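La mesa plegable la compré en Plurkstead por 800 pesos, con su dibujo de mármol color durazno y el borde rojo que mi madre habría llamado «de fonda». ¡Y a mí me encantó! Puse el vaso morado, el tenedor, la cuchara y los dos trastes de acero, y me senté a esperar a Satish Poojary, que venía desde Dastetov en el autobús de las siete.

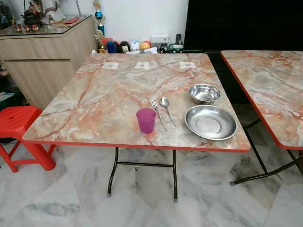 A las ocho seguía sola — bueno, sola con el arroz — y ya le había cambiado de lado la cuchara dos veces. Entonces sonó el timbre.

—¿Llego tarde? —preguntó.

—Lávate las manos —le dije.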